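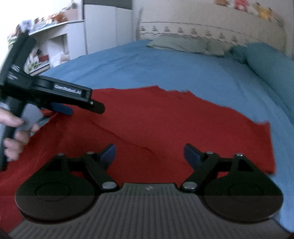

Denametti House - bedroom and linen check, with comments

Unit 404. Checked by Dzifa Acheampong, 26/03/2026. Copy to Adwoa Wumbei (bookings) and to the folder in the hall cupboard.

How to use the sheet: mark each line OK, FIX or N/A, and write a comment if you mark FIX. You may also write a comment if you mark OK, as I plainly do. The last version had a comments column the width of a postage stamp, and people used it accordingly.

1. GETTING IN

1.1 Front door opens fully and closes without a shoulder. OK. Closes with a hip.

1.2 Hallway clear of boxes, bags and shoes. FIX. One suitcase of no known owner. Moved to the office, where it can be tripped over by staff instead of guests.

1.3 Hall light works from both switches. OK. The far switch is still upside down compared with the near one. It has been like that since the Werkow people rewired the floor and I've stopped raising it.

1.4 Smoke alarm outside bedroom tested by button. OK. Very OK. Apologies to 403.

2. BED FRAME AND MATTRESS

2.1 All legs on the floor, no rocking. OK.

2.2 Slats seated, none cracked. FIX. Second slat from the foot has jumped its holder again. Pushed back in by hand. Needs the plastic cap replaced, and the spare caps are in the drawer marked BATTERIES.

2.3 Bolts at the head end finger-tight or better. OK. Quarter turn on the left one.

2.4 No sharp edges at shin height. OK, verified by shin.

2.5 Mattress rotated within the last season. N/A. The label that says when it was last turned is on the underside of the mattress. Whoever thought of that should come and read it.

2.6 Mattress seams and corners checked for bugs. OK. Torch used, all corners and the piping. Nothing. Please do keep doing this one properly even though it is dull.

3. SHEETS

3.1 Bottom sheet fits, corners tucked, no slack in the middle. OK. The blue one is on. It is the only fitted sheet in the cupboard that stays put on this mattress, so of course we own one.

3.2 No holes, pulls or loose threads long enough to catch a toe. OK.

3.3 No stains. OK. Checked in daylight with the blind up. If you check sheets by the bedside lamp, every sheet in the building is spotless.

3.4 Pillow protectors zipped, zip end facing in. FIX. One facing out. A guest got a cheek print of a zip in summer and mentioned it in a review, so it's a line on the checklist forever now.

4. THE RED CLOTH

Nana asked for a separate section after the business with the washing machine. Fine. It has a separate section.

4.1 Spread out flat on the bed before inspection, not checked folded. OK. You can't check a folded cloth. You can only check the outside of a folded cloth. It won't lie perfectly straight along the far side however you tug it, and you will lose ten minutes of your life if you try.

4.2 Colour-fast. FIX, permanently. The red comes out. It came out on four white pillowcases, which are now pink and live in the staff room. Wash it alone, cold, and do not leave it damp on top of anything you're fond of.

4.3 Completely dry before it goes on the bed. OK. Felt along all the edges. The edges dry last.

4.4 Hems sound. FIX. Stitching lifting along one short side, a hand's length of it. Dede Atinga has offered to run it through her machine. Until then, don't pull on the loose thread to "tidy it up". That is how the green one died.

4.5 Doesn't reach the floor on the door side. OK when centred. If it's hanging to the carpet it is a trip hazard and needs to be hauled back up. Guests pull it with them when they get out of bed, so have a look at this on every visit.

4.6 Well clear of the heater. OK. Minimum one metre. See also section 6.

4.7 No pins. OK. Somebody once marked a tear with a dressmaker's pin, for safekeeping. Run a flat hand over the whole cloth, slowly, and then do it again on the other side.

4.8 Folded and stored on the bottom shelf, away from whites. FIX. It was on the top shelf, directly over the whites, like a threat.

5. SIDE TABLES AND LAMPS

5.1 Lamp cords run behind the table, not across the walking side. OK.

5.2 Shade not touching bulb. FIX. Left shade has a lean on it. Straightened, leaned again, straightened with more feeling. New shade ring requested from Laryea.

5.3 Bulb is the right wattage for the fitting. OK.

5.4 Drawers open without the whole unit coming with them. FIX. The right one does not. Wall strap is there, screw isn't. Since this is a tip-over risk I've emptied the drawer and put the table face to the wall until somebody fits a screw. One screw. I'd have done it myself but the screwdriver is also in the drawer marked BATTERIES, and that drawer is now stuck.

6. HEATER AND WINDOW

6.1 Heater free of dust, grille whole. OK. Vacuumed.

6.2 Nothing draped over it. OK today. The sign saying DO NOT COVER was itself on top of the heater. Moved to the wall.

6.3 Heater plugged directly into the wall, no power board. OK.

6.4 Window opens, stays open and locks. FIX. Opens and locks. Staying open is achieved with a paperback. Stay arm needs tightening.

6.5 Blind cord cleated up out of a child's reach. OK. This one is the law as well as common sense, so if you find it hanging loose, fix it on the spot and write it down afterwards.

7. FLOOR

7.1 Rug lies flat, grip mat under it. FIX. Grip mat is there but folded in half, so one end of the rug grips beautifully and the other end is a skateboard. Unfolded.

7.2 Carpet edge at the doorway stuck down. OK.

7.3 Nothing stored under the bed. FIX. Six coat hangers and a Zulby catalogue. Hangers returned to the wardrobe. Catalogue kept, there's a decent lamp in it.

COMMENTS FROM OTHERS

Adwoa Wumbei: Can I let the unit from the weekend or not? I've read the whole thing and I still don't know.

Dzifa: Yes, once 5.4 is done. Everything else is annoying but not dangerous.

Reshma Nkosi: Re 4.2, the pink pillowcases are nice and I vote we stop pretending they were an accident. Re 2.2, I have caps. I bought a bag of them over a year ago. They're in my desk.

Nana Frimpong: For the record I followed the label on the red cloth. The label says "wash with similar colours". I had a cardigan in there that was quite similar.

Dzifa: It was four white pillowcases and a cardigan, Nana.

Dede Atinga: Happy to do the hem. Leave the cloth on my chair, in a bag please, my chair is cream.

STILL OPEN

5.4 screw for wall strap, right side table. Before next guest.
2.2 slat cap. Reshma, desk.
4.4 hem. Dede.
5.2 shade ring. Waiting on Laryea.
6.4 window stay arm. Anyone with a spanner.
Drawer marked BATTERIES: needs opening, and a new label.

Next full check in April. Fresh sheets of this form are clipped inside the cupboard door. Please use a pen that works.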